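和平案や停戦合意の文書を原文で読む方法 はじめての人のための手順

公開日 2025年2月24日 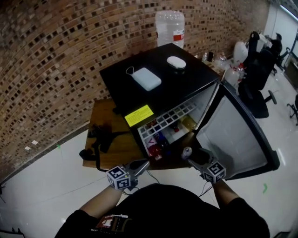 グウェンリアン・マシアスさんからは、前回の記事について次のようなコメントをいただきました。ニュースで和平案の話を聞いても、賛成の人と反対の人の意見ばかりで、文書に何が書いてあるのかわからない。自分で読みたいが、英語の条文を前にすると二ページ目で止まってしまう。どこから読めばよいか教えてほしい、という内容です。

私も同じところで何度も止まりました。私は法律家ではありません。日本語も英語も、大人になってから勉強した言葉です。ですから、この記事は専門家の解説ではなく、外国語で文書を読む人間が、自分の机で使っている手順だと思ってください。間違いがありましたら、コメント欄で教えていただけるとうれしいです。

用意するもの

・文書の全文(できれば公式の発表元にあるもの)
・紙に印刷したもの、または書き込みができるファイル
・色の違うペンを三本
・その地域の地図
・ノート一冊

辞書はもちろん使いますが、最初から横に置かないほうがよいと思います。私は単語を全部調べようとして、文書全体の形が見えなくなることがよくありました。

手順1 文書の種類を確かめる

最初に見るのは題名です。「和平案」と報道されていても、文書の種類はいろいろです。一つの国が出した提案、当事者が署名した合意、これから話し合うための枠組み、会議のあとの共同声明、国連安全保障理事会の決議。これらは重さが違います。

提案は、出した側の考えを書いたものです。相手がまだ何も約束していない場合があります。合意は、署名した人たちの約束です。共同声明は、その日に一緒に言えることを集めた文章で、細かい義務が書いていないことも多いです。

ノートの一行目に、次の四つを書いてください。

だれが出したか
だれが署名したか
署名していない当事者はだれか
いつ効力を持つか

四つ目は文書の最後のほうに書いてあることが多いので、先に最後のページを開きます。「署名の日から」「議会の承認の後」「別に定める日から」など、書き方はさまざまです。どこにも書いていなければ、「書いていない」とノートに書きます。空白のままにすると、後で自分が調べ忘れたのか、本当に書いていないのか、区別ができません。

手順2 原文を手に入れる

新聞社のサイトに載っている「全文」は便利ですが、翻訳であったり、付属書が省かれていたりします。できるだけ次の順番で探してください。

発表した政府や機関の公式サイト
国連の文書検索
大学や図書館の資料集
報道機関の掲載

英語の文書を探すときは、題名の一部を引用符で囲んで検索すると早く見つかります。見つけたら、ファイルを保存して、保存した日と場所を書いておきます。公式サイトの文書は、政権が代わると別の住所に移ることがあります。私は一度、リンクだけを残しておいて、半年後に全部開けなくなりました。

手順3 前文は速く、本文は遅く読む

多くの文書は、前文から始まります。「〜を確認し」「〜を希望し」「〜を想起し」という形の文が続く部分です。言葉が美しいので、ここでたくさん線を引きたくなりますが、普通、前文だけで具体的な義務が生まれるわけではありません。

ただし、読まなくてよいという意味ではありません。前文には、過去のどの文書を土台にしているかが書いてあります。古い決議や以前の合意の名前が出てきたら、その名前だけノートに写してください。そして、出てきそうなのに出てこない名前にも注意してください。どの文書に触れないかを決めることも、交渉の一部です。

本文に入ったら速度を落とします。私の場合、一時間に二ページか三ページです。恥ずかしいくらい遅いですが、速く読んだときは、結局もう一度読むことになりました。

手順4 動詞に三色で線を引く

ここが一番大事な作業です。英語の場合、次のように色を分けます。

赤 shall、will、undertake to など、約束を表すもの
青 should、may、intend to など、望ましいことや可能なことを表すもの
緑 subject to、provided that、upon など、条件を表すもの

shall は「〜するものとする」と訳されることが多く、強い義務の言葉です。will は少し難しくて、合意文書の中では約束のように読めることもありますが、政治的な声明では予定や見通しを述べているだけのこともあります。迷ったら赤の横に疑問符を付けてください。

練習のために、私が作った文を二つ置きます。

The Parties shall establish a joint office within 100 days.
The Parties may consider the establishment of a joint office.

一つ目は「当事者は、100日以内に共同事務所を設置するものとする」です。だれが、何を、いつまでに、が全部あります。二つ目は「当事者は、共同事務所の設置を検討することができる」です。検討しなくても違反になりません。ところが、ニュースの見出しでは、どちらも「共同事務所の設置へ」になりそうです。

線を引き終わったら、赤だけを声に出して読んでみてください。長い文書でも、赤が少なくて驚くことがあります。緑が付いている赤は、条件がそろうまで動かない約束ですから、条件の内容と、条件がそろったと判断する人を確認します。判断する人が書いていない条件は、後で争いになりやすいところだと思います。

手順5 受け身の文に印を付ける

「人質は解放される」「軍は撤退する」「支援は届けられる」。このうち、受け身の文にはだれがするのかが書いていません。英語で shall be released や will be delivered を見つけたら、横に「だれが?」と書いてください。次の条や付属書に答えがあることもあります。

外国語で読むときは、特にここを見落とします。私の母語では主語を省くことが多いので、主語がなくても自然に感じてしまいます。日本語で読む方にも、同じ危険があるかもしれません。

手順6 定義と付属書を読む

長い合意には、最初のほうに定義の条があります。「地域」「境界」「治安部隊」のような普通の言葉が、その文書の中だけの意味を持つことがあります。定義された言葉は大文字で始まることが多いので、大文字の普通名詞を見たら定義の条に戻ります。

付属書は退屈に見えます。しかし、撤退の日程、検問所の扱い、水の配分などは、付属書に入っていることが多いです。地図がある場合は、自分の地図の横に並べて、線がどの町の近くを通るかを確かめます。文の中の地名と地図の地名のつづりが違うことがありますから、別の呼び名もノートに残してください。

地名の選び方には、書いた側の立場が出ることもあります。同じ土地に、二つも三つも名前がある地域です。ノートには、文書にあるとおりのつづりを先に書き、自分が慣れた名前はかっこに入れるのがよいと思います。

手順7 順番の表を作る

ノートを横にして、四つの列を作ります。

列1 することの内容
列2 する人
列3 期限
列4 その前に終わっていなければならないこと

赤い線の文を一つずつ、この表に入れていきます。全部入れると、どの約束がどの約束を待っているかが見えてきます。Aが終わったらB、Bが終わったらA、という形になっていることもあります。そのような場合、見張る役の第三者がいるかどうかを必ず調べてください。

表計算のソフトで作ってもかまいません。私は紙のほうが覚えられます。

手順8 人の反応は最後に読む

政治家、宗教の指導者、市民団体、隣の国の政府。大きな提案が出ると、その日のうちにたくさんの声が出ます。「歴史的だ」と言う人も、「裏切りだ」と言う人もいます。私はこれを先に読むと、文書の中にその証拠だけを探してしまいます。ですから、表ができるまでは読まないことにしています。

読むときは、それぞれの発言の横に、条の番号を書いてみてください。「この人は第四条のことを言っている」とわかる発言と、どの条にもつながらない発言があります。つながらない発言が間違いというわけではありません。信仰や記憶、家族の経験から話している人の言葉は、条文には入っていないものを伝えてくれます。ただ、文書の内容についての証言とは分けて置いておくと、混乱しません。

宗教的な表現が出てきたときは、急いで自分の言葉に直さないでください。「約束」「土地」「平和」のような言葉は、聖書やコーランの言葉として使われている場合、外交文書の同じ言葉と意味の広さが違います。原語がわかれば、原語も一緒に書いておきます。

また、両方の側から、少なくとも二つずつ反応を読むことをおすすめします。一つだけですと、その人が代表のように見えてしまいます。

よくある失敗

要約から読み始める。要約は、だれかが大事だと思った順番に並んでいます。自分の表を作ってから、答え合わせに使うほうが役に立ちます。

翻訳だけで議論する。英語で the がないために、「すべての」なのか「一部の」なのかが分かれる有名な例が、過去の決議にもあります。翻訳では、その違いが消えることがあります。意見が分かれている文だけでも、原文を見てください。

文書に正文がいくつあるかを見ない。二つの言語が同じ効力を持つ場合や、違いがあるときはどの言語を優先するかが書いてある場合があります。多くは最後の条です。

一日で読もうとする。私は四日に分けています。一日目に手順1から3、二日目に動詞の線と受け身、三日目に付属書と表、四日目に反応です。間に一日休んでも問題ありません。

短い時間しかない人へ

仕事や家のことで時間がない方は、次の三つだけでもよいと思います。最後のページで署名と効力を見る。shall だけに線を引く。期限がある文を抜き出す。これなら一時間でできることが多いです。

読んだ後に人と話す機会があるなら、「私はこう思う」の前に、「第何条にこう書いてある」と一度言ってみてください。意見が違う家族と話すときにも、声が大きくなるまでの時間が少し延びます。私の家ではそうでした。

追記
コメント欄でケンドラ・サンドゥさんから、アラビア語とヘブライ語の文書ではどの動詞に線を引けばよいか、という質問がありました。私はどちらも読めませんので、この記事ではお答えできません。わかる方がいらっしゃいましたら、ぜひ書き込んでください。次は3月に、安全保障理事会の決議の番号と段落の読み方を書く予定です。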